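Security Incident Analyst (Terrorism and Political Violence)

Clitelach, Filton office. Full time, permanent. Reference 26.

Clitelach produces daily incident reporting on bombings, armed attacks, kidnappings and related threats for shipping lines, aid agencies and insurers. The Wysocka database, which the company maintains, receives an average of 1,000 new entries a month. Each entry is checked by an analyst before release to subscribers.

We are hiring one analyst for the Southeast Asia desk. The post reports to Begoña Manzano, head of regional reporting, and starts in August.

Duties

Monitor open sources in English and at least one regional language during an assigned shift.
Write incident entries to the house standard: location, time, method, target type, casualties, claim of responsibility, and source grading.
Keep casualty figures current as official counts change, and record each revision with its source.
Separate confirmed claims of responsibility from attributed or disputed ones.
Draft one country summary per week, maximum 2,000 words.
Answer written questions from subscribers within one working day.

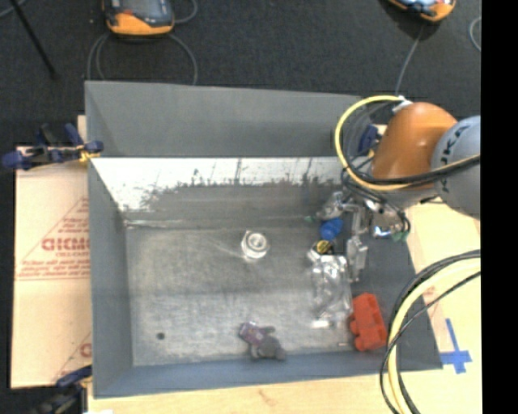

Robot arm and metal bin, with a small round item on the bin floor.

Shifts run from 6:00 a.m. to 2:00 p.m. or from 2:00 p.m. to 10:00 p.m. and rotate every four weeks. There is no overnight shift. Analysts are on call for one weekend in five and receive a day off in the following week for each weekend covered.

Required

Two years of work in news, research, law enforcement analysis or a similar field.
Reading fluency in Indonesian, Malay, Tagalog or Thai.
Clear written English under deadline.
Working knowledge of spreadsheets and basic mapping software.
Ability to pass a background check. Employment does not begin until the check is complete.

Preferred

Experience coding events against a fixed set of categories.
Familiarity with armed groups in the southern Philippines or southern Thailand.
Prior use of Plollard, our internal entry tool. Training is provided over the first 17 working days.

The work involves regular exposure to graphic text, photographs and video. Confidential counseling is available to all desk staff, and analysts may ask to be moved off a specific incident at any time. No travel to affected areas is required.

How to apply

Send a resume and a one-page cover letter to the recruiting desk at Clitelach, quoting the reference above. State which languages you read and at what level. Do not send writing samples with the application. Short-listed candidates will complete a two-hour timed exercise, followed by an interview with Begoña Manzano and one desk analyst. The exercise can be taken remotely. Applications through agencies will not be considered.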